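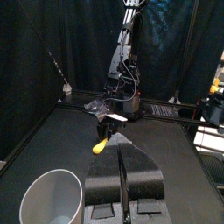 Bukeck has released version 23 of Prekivora, its motion planning package for cells in which two or more arms share one table. The update changes how the planner treats the space between grippers and moves collision checking into the control loop.

Earlier versions planned each arm in turn. The first arm received a full path and the second had to work around it, which often left the second arm waiting near its start position. The new release plans both arms together over a short time window and then repeats the calculation as the arms move. Bukeck says the window can be set by the user and defaults to 786 milliseconds.

Wrist camera input is now handled by a separate process. It builds a coarse depth map from each view, removes the parts that belong to the arm's own fingers and passes the rest to the planner as occupied space. The other arm is treated differently. Its position is taken from joint readings, and camera data is used only for cables, hoses and anything held in the gripper, as these do not appear in the arm model.

Soft and see-through items remain a weak point. The release notes state that thin plastic film may be missed by the depth step and advise users to add a fixed margin around the gripper when handling bags.

Stelteck, which tested the software before release, ran 2,280 paired pick-and-place cycles on a table-top cell. The planner stopped both arms 23 times. Most of the stops were traced to late joint messages from one controller, and a time-stamp check has been added to the driver as a result.

The configuration format has also changed. Cell files from version 22 must be converted with a command-line tool supplied in the package. Custom gripper shapes are kept, but speed limits have to be entered again by hand. Mesh files with more than 2,000 faces are simplified on loading.

A driver for Christodoulou controllers is due in July. Version 22 will receive fixes until then.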